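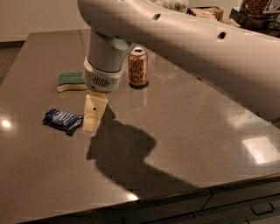

# Household Papers: Revised Policy and Notes on the First Year

10/14/23

The household records policy set out on this blog last fall has now been in force for a full year. Several readers wrote to ask whether it was still being followed. It is, with changes. The present post records those changes and the reasoning behind the larger ones, and it replaces the earlier post in full. Readers who printed the old version are asked to discard it.

## Background

The papers in question came from two households. My own had been kept in a two-drawer cabinet in the hallway. The others belonged to my late uncle, who lived in Vitby and who kept nearly everything sent to him after he bought his house. His boxes arrived without labels. Bank statements had been filed with seed catalogs, and the deed to the property was found in an envelope marked "Stove."

The original policy was written in some haste, with the estate still open and a lawyer asking for documents every few days. It was too strict in certain places and silent in others. It said nothing at all, for example, about letters.

## Scope

The policy covers all paper that enters the house and is kept for longer than a month. Newspapers, magazines and advertising are outside it and go directly to recycling. Children's drawings are also outside it, after discussion.

Electronic statements are covered only where no paper version exists. My cousin Leen Hamdan has argued that everything should be electronic by now and that the remaining paper is a matter of sentiment. Her view is noted. I have had to produce original signed documents on more than one occasion this past year, and a copy on a screen was refused each time.

## Categories

Papers are sorted into four groups.

**Permanent.** Birth, marriage and death certificates, citizenship papers, military discharge papers, deeds, wills, and adoption records. These are kept in a fire-resistant box and do not leave the house except in the hands of a family member.

**Long term.** Tax returns and the papers that support them, records of home improvements, pension correspondence, and insurance claims that have been settled. The previous version gave a single number of years for the whole group. I have withdrawn that number. The proper period depends on the document and on where a person lives, and readers should ask an accountant or consult their own tax office.

**Current.** Utility bills, bank statements, pay stubs, active warranties, leases, school forms and medical bills. The folder is reviewed each September. A utility bill may be discarded once the next one shows that it was paid.

**Personal.** Letters, postcards, diaries, programs, recipes in handwriting, and any photograph with writing on the back. This category is new and is discussed at length below.

A paper that fits two groups goes in the one that is kept longer. No further sorting is done on the day a paper arrives. The earlier practice of dividing current papers by month, by sender and by account holder was abandoned before the winter was out, and I do not recommend it to anyone with a job.

## Scanning

My uncle's papers were scanned over the course of the spring. The counter on the Drultus scanner stood at 3,543 pages when the last box was finished. Many of those pages did not need to be scanned. Were the work to be done again, I would sort first and scan second, and I would leave the stove manuals alone.

Files are named with the year first, followed by the sender and a short description in plain words. Abbreviations are no longer permitted. I was unable to read several of my own after only a few weeks.

Scanned copies are held on two drives. One is at home. The other is with Wim Dierckx, my neighbor from the old street, who keeps it in his desk and has asked that it be exchanged less often than I first proposed. We have settled on twice a year.

## Disposal

Any paper showing an account number, a signature, a date of birth or a medical detail is shredded. The small home shredder was retired after it overheated repeatedly, and the backlog was taken to Sterkico, where it was weighed and destroyed while I waited. The charge was $74. I had expected to find the occasion satisfying. I found instead that I spent most of it wondering about a folder of canceled checks from a grocery store that closed when I was in school.

Papers with none of the above are recycled. Staples may be left in. Plastic window envelopes should be checked against local rules.

## Personal Papers

The question of letters has taken up more of the year than all other questions together.

My uncle kept the letters he received, and in some cases drafts of the ones he sent. The first policy had no place for them, and so they sat in a box on the dining room chair from one season to the next. I am grateful to Maysoun Nseir, who worked for many years in a county archive and who came to lunch to look at them. Her advice was to stop reading them one at a time. She laid them out by correspondent, put each bundle in an acid-free folder, and wrote only the name and the span of years on the tab, in pencil. The whole matter was finished by the time the coffee was ready.

The following rules have been adopted on her recommendation:

- Letters are kept with their envelopes.
- Rubber bands, paper clips and sticky notes are removed.
- Nothing is laminated, and nothing is repaired with household tape.
- Letters written by a living person may be offered back to that person before they are copied or shared.

The last rule has been used once. A bundle of letters from Qusai Obeidat, my uncle's friend from his first job, was returned to him in the summer with a covering note. He telephoned the same evening. He had not known that they had been kept, and he asked for a copy of one of my uncle's replies, and I was glad to be able to find it.

## Supplies

Folders and document boxes were bought from Rizk, the stationer near the post office. A pack of 200 folders was the smallest that could be had in the correct size, and I have many left. Relatives in need of folders should write to me. The label printer mentioned in the earlier post has been given away. Pencil is sufficient.

## Matters Still Open

Recipes remain unresolved. Hiba Chidiac, my sister-in-law, holds that a recipe in regular use belongs in the kitchen, where it will be stained, and that a stained recipe is in good order. I had placed them in the personal box. For the present the originals stay in the box, and copies are kept in the drawer beside the oven.

There is also the question of who should be told where everything is. A single sheet listing the location of the permanent box, the two drives and the lawyer's telephone number has been drafted. It has gone to two members of the family, and the third copy is waiting for an envelope.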